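Print this entry
E-mail this entry
Reading time: 4 minutes

Station Diary, Dernstead Workshop
Jan 13, 2025

The second block of demonstrations for the sorting task opened this morning at the Dernstead workshop. The target set in November stands at 200 accepted demonstrations, and the purpose of today's session was to record 50 of them under the revised procedure. I operated the station for the whole of the morning and kept this entry during the pauses, as the procedure requires.

The task is recorded in the plan as "bottles to bin." The operator moves the two arms by remote control, using the Falcão hand controllers, and brings each bottle on the table to the wastebasket. The arms record their own positions throughout, and the learning program will later be given those recordings together with the video. A demonstration is accepted only if it is carried through without a restart. 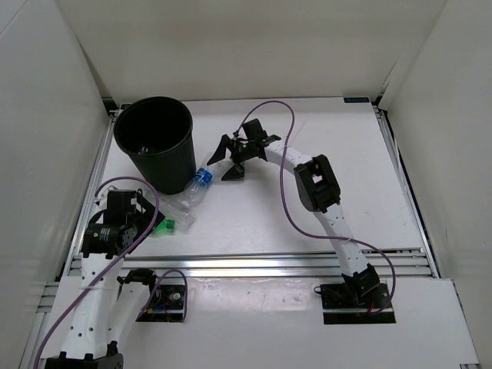
The revised procedure differs from that of November chiefly in the matter of starting positions. In the earlier block the operators had fallen into the practice of setting the bottles out in the same manner each time, and the trained program performed poorly when the arrangement changed. Operators are now asked to vary both the angle and the spacing, and to include arrangements in which the bottles lie close together. The pair with the blue cap and the green cap, lying almost touching between the basket and the left arm, is an arrangement of the kind the plan intends. It calls for a decision as to which bottle is to be approached first, and the operator should make that decision before the recording begins. I noted several occasions on which I had failed to do so, and the hesitation is plain in the motion of the arms. Those demonstrations have been marked for review.

The choice of arm was also discussed at the last planning meeting. Fomen, who supply the control software, recommend that the nearer arm be used wherever possible and that the other be held clear of the work. I have followed this advice, although I find that holding an arm still by hand controller is more tiring than moving it. The muscles of the forearm begin to complain well before the hour is complete. I would ask that the length of a sitting be reviewed before the third block is scheduled.

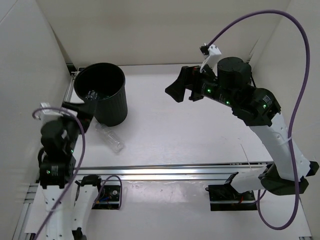
A sitting at present consists of 16 demonstrations, followed by a rest of eight minutes. This was adopted on the understanding that the operator would use the rest to complete the written notes. In practice the notes occupy the greater part of it, and the hands remain at work. I propose that the notes be dictated, or that they be completed at the end of the morning from the station record.

With regard to the quality of the motion, I am satisfied that slow and even movement gives the better recording. My first sitting was hurried. I had in mind the number to be reached and closed the fingers before they were properly placed, with the result that the bottle turned away on the table and had to be followed. A recovery of this kind is permitted under the revised procedure, and the Vitent review form now provides a box for it. It was formerly treated as a fault. I consider the change a sensible one, as the program will surely meet the same difficulty and ought to have been shown a way out of it.

The crushed bottles remain the harder ones to take up. They present no regular surface to the fingers, and the operator must judge the grip by eye, there being no sense of touch through the controllers. I have found it best to approach across the narrowest part and to lift only a little before carrying.

The required 50 were recorded by the close of the session, subject to review. The controllers were returned to their case and the station record was copied to the shared drive. The left controller has developed a slight looseness in the trigger, which I have reported in writing. The next sitting is to begin with a check of that trigger.

Print this entry
E-mail this entry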